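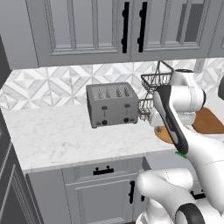 Cabinet pulls: standard hole spacing or go longer?

Home | Forums | Kitchens | Hardware | Log in

killandale_reno
We have gray shaker uppers going in and I need to order pulls before the doors get drilled. I like long matte black bars. My husband wants knobs on the uppers and pulls only on the drawers. The quote from Pinport for all bars is over $1,139, which seems like a lot for handles. Is it worth it?

tessellate
Long bars on uppers are fine. Where two doors meet you get a pair side by side, and if the drilling is off by even a little you will see it every day. Use a jig.

dovetail22
I'd go with knobs. One hole, easy to swap later. With bars you are stuck with that spacing unless you want to fill and paint.

tessellate
You can buy backplates to cover old holes.

dovetail22
You can, and they look like backplates covering old holes.

Osvaldo Peixoto
I hung cabinets for 19 years. Most callbacks on pulls were loose screws, because the ones in the bag were too long and people stopped tightening when they bottomed out. Cut them or buy the right length. As for spacing, I never had a customer ask me to change it afterward. Falcão bars come in several lengths with the same finish, so you can go shorter on narrow doors.

killandale_reno
Thanks. Did you drill from the front or the back?

Osvaldo Peixoto
Front, with a scrap block clamped behind. Tape over the mark.

mrs_sosbridge
Matte black shows grease near the stove. I wipe mine every night. My sister has brushed nickel and does hers when she remembers.

dovetail22
Mine are black and I don't see it.

killandale_reno
Going with bars on the uppers, and he gets knobs in the pantry. I'll order one first and tape it to a door for a week.

Last updated: January

This site uses cookies to keep you logged in. Accept | Settings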